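Vest (sleeveless top)

From the Viltemwood Encyclopaedia of Everyday Dress
Last revised 03/11/2018

A vest, in British usage, is a light garment for the upper body with no sleeves and no collar, put on over the head. In North America the same article is generally called a tank top, and the word vest is kept for what British speakers call a waistcoat. Australian speakers often say singlet. The three words overlap a good deal in shops, and attempts to draw firm lines between them by width of strap or depth of neckline have not been widely followed, even by the people who proposed them.

Name

The word vest comes into English through French and Italian from the Latin vestis, meaning clothing. In the seventeenth century it was used of a long garment worn by men at court, and it moved to undergarments much later.

Tank top is usually traced to tank suit, a one-piece bathing costume worn in a swimming tank, an old term for an indoor pool. This explanation is plausible and is repeated almost everywhere. The steps by which the name passed from swimwear to an ordinary top are less well recorded than most accounts suggest. In Britain the matter is further muddled by the habit, common in the 1970s, of using tank top for a sleeveless knitted pullover worn over a shirt. Older British readers may still understand the term in that sense only.

The claim that the garment is named after armoured vehicles or their crews appears from time to time in magazines. No good evidence for it has been offered.

Construction

Most vests are cut from a knitted fabric, commonly a single jersey or a fine rib. A simple pattern has 2 pieces, a front and a back, joined at the shoulders and down the sides. Some are knitted as a tube and have no side seams at all. The neckline and armholes are raw curves once cut, and must be finished in some way. The usual method is a binding, which is a narrow strip of fabric folded over the edge and stitched down. A turned and stitched edge is cheaper, but on a curve it tends to ripple unless the fabric is very stretchy.

Binding is normally cut a little shorter than the edge it covers, so that it pulls the opening in towards the body. Too short a strip gathers the cloth, and too long a strip leaves the armhole gaping. Published rules giving a fixed ratio of binding to edge should be treated with caution. The right figure depends on the stretch of both fabrics, and two rolls sold under the same description may not behave alike.

The racerback, in which the straps run close together between the shoulder blades, is often said to give more freedom of movement than a plain back. It leaves the shoulder blade uncovered, and that much is plain from the cut. Whether the wearer can move any better than in an ordinary loose vest is seldom tested by those who sell it.

Stripes

Striped vests fall into 2 broad groups. In yarn-dyed cloth the coloured yarns are knitted in, so the stripe shows on both faces. In printed cloth the colour lies mostly on the right side and the reverse looks paler. Catalogues frequently call both kinds simply striped, and the buyer has to turn the garment inside out to find out which is which.

Horizontal stripes are easier to produce on a circular knitting machine, since each feed can carry its own colour. This practical point probably accounts for more striped tops than any nautical tradition does. The association with French naval dress is real enough, but the regulation garment had long sleeves and blue stripes. Its connection with a red and white sleeveless top is a matter of later fashion writing. 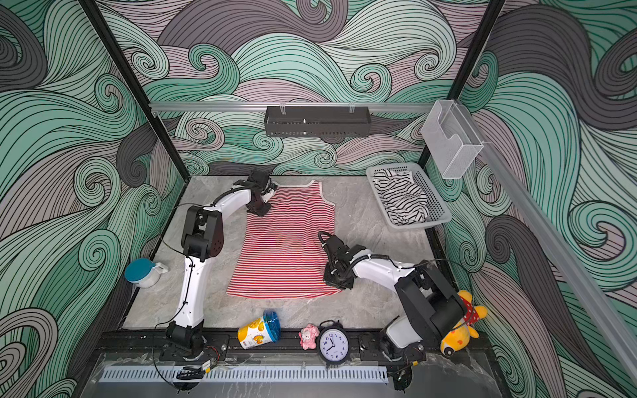
Sleeveless top with narrow horizontal red stripes on white; the neck and armholes are bound in white.

The belief that horizontal stripes make the wearer look wider is very old and is stated as fact in many dress guides. Experiments on the question have given mixed answers. Some have found that a figure in horizontal stripes is judged slightly narrower than the same figure in vertical ones, in line with an optical effect known since the nineteenth century. Other studies disagree, and the results seem to shift with the spacing of the stripes and the build of the model. Advice on the subject, in either direction, rests on thinner ground than its tone implies.

Matching stripes at the side seams takes extra cloth and extra care in cutting. It is often treated as a sign of quality. A well matched seam does show that the pieces were laid out carefully, but it says nothing about the strength of the yarn or whether the dye will hold.

Use as underwear

Vests were worn under shirts in Britain through much of the twentieth century, for warmth and to keep sweat off the outer clothes. Wool and cotton were both usual, and each had its champions. Health claims for particular fibres were common in advertising and were rarely supported by anything that would now pass as evidence.

A story often told holds that sales of men's vests collapsed after a well-known American film of 1934 showed its leading man without one. The size of the fall is given differently from one account to the next, and no reliable sales figures have been produced. It is more likely that central heating and changing habits did the work over several decades.

Care

Cotton jersey shrinks, chiefly in length, and most of the shrinkage takes place in the first few washes. Makers may pre-shrink the cloth, though the term has no single meaning on a label. Washing at 60 degrees is hard on elastic fibres and can cause red dyes to run into white ground. A cooler wash is normally advised for mixed colours. The old remedy of soaking a new garment in salt or vinegar to fix the dye is still handed on – it has little or no effect on modern cotton dyes.

Rib and jersey vests are better dried flat or over a rail than hung by the straps, as the weight of the water can stretch the shoulders. Folding is a matter of taste. The various named folding methods save some space in a drawer, and claims that they lengthen the life of the garment should be set aside.

Hems on knitted tops often curl or wave after washing. This comes from the structure of single jersey, which rolls towards the right side at the top and bottom edges, and from stitching that has stretched the cloth. Pressing helps until the next wash.

Sizing

There is no standard in general use. Chest measurements on labels may refer to the body or to the garment, and the difference can be considerable in a close-fitting rib. Sizes given only as letters are of use within a single maker's range and hardly anywhere else.

See also

Binding (sewing)
Jersey (fabric)
Singlet
Undershirt
Waistcoat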